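Relatório final do projeto: O que comem os estudantes depois das dez da noite

3. Como chegámos ao tema

O projeto começou por ser sobre nutrição e acabou por ser sobre horários. A proposta inicial, entregue em outubro, prometia "caracterizar os hábitos alimentares da população universitária", frase que a professora sublinhou duas vezes a vermelho com a pergunta: toda? Ficámos pela residência Undar, onde vivem três dos quatro membros do grupo e onde a cantina fecha às 20h30, meia hora antes de acabar a última aula de laboratório.

O inquérito foi distribuído em papel, por baixo das portas, e também por formulário. Recebemos 683 respostas, das quais aproveitámos 411. As restantes estavam incompletas, repetidas ou assinadas por figuras históricas. Napoleão, segundo os nossos dados, janta cereais.

3.1. Resultados

A refeição noturna mais frequente é a tosta mista, seguida da massa com atum e de uma categoria a que chamámos "outros", onde cabem as bolachas, o iogurte de outra pessoa e o arroz do almoço. Perguntámos a que horas se jantava. A resposta mais comum foi "quando dá", que não é uma hora e nos estragou o gráfico 2.

Umas 66 pessoas declararam guardar comida no quarto. Desconfiamos que sejam mais, porque o regulamento da residência só o permite com autorização e o inquérito levava o logótipo da universidade no cabeçalho. Foi um erro de principiante, registado no capítulo das limitações.

A conservação dos alimentos no quarto divide-se entre o parapeito da janela (de novembro a março), o saco térmico e o frigorífico pequeno. Este último custa dinheiro e gasta eletricidade, e leva pouca coisa: quem cozinha para a semana toda continua a depender da cozinha do piso.

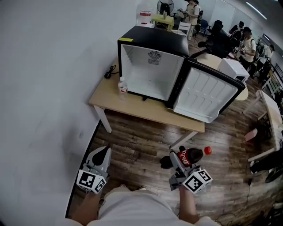
Su-chen Chuang respondeu na folha de comentários que o problema nunca foi o espaço, foi a hora: se a cantina servisse sopa até às 22h, metade do piso dela deixava de jantar torradas e o nosso relatório tinha menos dez páginas. Acrescentava que a pergunta 7 estava mal escrita. Estava.

A sugestão da sopa aparece, com variações, em muitas respostas abertas. Levámo-la aos serviços, que nos explicaram que o contrato com a Dirura, a empresa da cantina, só prevê alterações de horário no início do ano letivo. Perguntámos quando se pediam. Antes do verão, disseram, num impresso que nos enviariam por correio eletrónico. Continuamos à espera do impresso.

3.2. Limitações

Além do logótipo e da pergunta 7, há que assinalar que o inquérito coincidiu com a época de exames, período em que a palavra "refeição" perde algum rigor. Também não distinguimos quem janta tarde por causa das aulas de quem janta tarde por gosto. O Hallgrímsson, manual de métodos que seguimos, recomenda um teste prévio com um grupo reduzido. Lemos esse capítulo em dezembro, já com as respostas em cima da mesa.

3.3. Trabalho futuro

Gostaríamos de repetir o inquérito noutra residência, com a pergunta 7 corrigida e sem logótipo. As tabelas completas seguem no anexo B. O anexo A foi absorvido pelo anexo B.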